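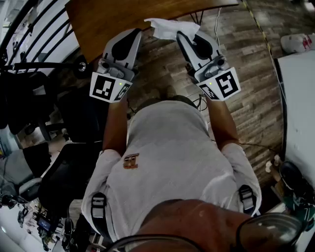
How long should a household keep its utility bills? One year is sufficient for most households, and longer only where a bill supports a tax deduction or a dispute that remains open.

11 November 2024
By Vija Strazds

The question was put to me in March by my neighbor, Eduardo Belmonte, who had begun clearing the spare room of his house in Covness. He had kept every gas, water and electric bill since he moved in. The papers filled two filing drawers and part of a closet, and when he finally sorted them he recorded 849 sheets. Of these, he needed 17.

Readers of this page will know that I favor a simple system. My own records are held in one box with a folder for each type of account. A new bill goes in at the front of its folder. When the same month comes round again, the older bill is taken out and shredded. The work takes a few minutes and requires no special equipment beyond a small shredder, although a pair of scissors will do for a household with few accounts.

Certain papers should not be treated in this way. Birth and marriage certificates, property deeds, wills and military papers are to be kept permanently. Tax returns and the records behind them should be kept for as long as the tax authority may ask to see them, and the period varies with circumstances. Receipts for major work on a house, such as a new roof, should be kept for as long as the house is owned, and for several years after it is sold.

Warranties are a separate matter. I staple the sales receipt to the warranty card and write the end date on the front in large figures. Last winter this saved me $268 on a repair to the water heater – the card had 20 days left to run.

Paperless billing has reduced the volume considerably, but it brings its own duties. Some companies remove older statements from their websites without notice, and access often ends when an account is closed. It is advisable to download the final statement before closing any account. I save mine under the name of the company followed by the year and month, so that they fall into order without further effort.

Eduardo has asked what should be done with canceled checks from a bank that has since closed. I have written to Rhea Manalastas, formerly of the Covness branch, and will post her reply when it is received.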